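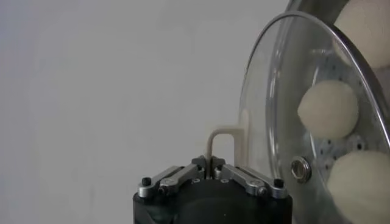 The glass lid and its metal rim, close up.

There are people who own an electric steamer and people who have moved house with one. The woman I have come to see about buns belongs to the second group. Hers has survived two rentals, a flooded pantry and a sister-in-law who tried to cook porridge in it.

"It's ugly and it takes up half the cupboard," she says. "I'd save it before the photo albums."

She runs the steamed bun mornings at the Moreira, a former shoe shop that now has a sink. The classes began in November with a borrowed table and have since taught 177 people to pleat, proof and wait. The waiting is where she loses them.

"They lift the lid. I tell them to leave it alone, they nod, I turn my back and there goes the lid. Grown adults. One fellow told me he was letting it breathe."

She has opinions about lids. Glass is her favourite, though she admits it fogs up at precisely the point you'd like to look through it. What she objects to is where people put them. Her own rule is that the lid gets a place on the table before the power goes on, and the plate gets one too, on the other side, so that you never find yourself holding something hot and turning in circles.

"Lid, steamer, plate. That's my whole philosophy. I was hoping for a bigger one by this age." 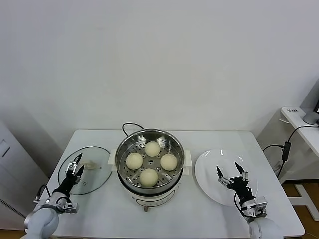 By the food editor, Mulurard Weekly

The buns she likes to teach with are plain and round, four to a basket, set out in a diamond with a bit of elbow room. I ask whether a fifth would fit. I am given a look.

"It would fit. Then they'd swell up and you'd have one bun with five lumps. Some people call that pull-apart bread and charge extra."

Her dough is flour, warm water, yeast, a little sugar and a spoonful of oil. She kneads it for longer than I have ever kneaded anything, talking the entire time, mostly about a café in Losilitz that once sold her a bun with a raw middle. This was years ago. She can still tell you what it cost.

Each bun sits on a square of baking paper while it rises. When the dough springs back slowly from a fingertip, they go in. She gives hers 2 more minutes than the recipe says, and then leaves them sitting with the power off before anybody is allowed near.

"If you whip the lid off straight away they can collapse. They go all wrinkly, like they've had bad news. Still taste fine. You just can't serve them to your mother."

And when the lid does come off, it should tilt away from you, so the steam goes towards the wall and the drips stay out of the basket. She demonstrates this several times with no steamer under it, like a flight attendant.

I had wondered about bamboo. It's what I own, and I was rather hoping to be congratulated.

"Bamboo's lovely. Have you ever dried it properly?"

I have not.

"Well, then."

Stainless steel, she says, goes in the sink with everything else. The holes in the bottom need a brush if any dough has stuck, and there is always dough stuck, whatever people tell you about their baking paper. The base never goes near the water. She wipes it with a cloth and has done since an incident she declines to describe, except to say that it was the previous steamer.

Her little recipe booklet, printed by Stanum Press, has sold more than 3000 copies, a figure she puts down to its being thin enough to post in an ordinary envelope. It contains 27 recipes. She makes four of them.

"The rest are for people who get bored. There's a pumpkin one with a lovely colour. I've had letters about the pumpkin one."

Kind letters?

"Some of them."

We finish with tea and a bun each, torn open and eaten with nothing on it, at her insistence. I ask what she would tell someone starting out tonight with a bag of flour and a steamer they were given for a wedding and never unpacked.

"Read the bit about how much water to put in," she says, and reaches for the next bun.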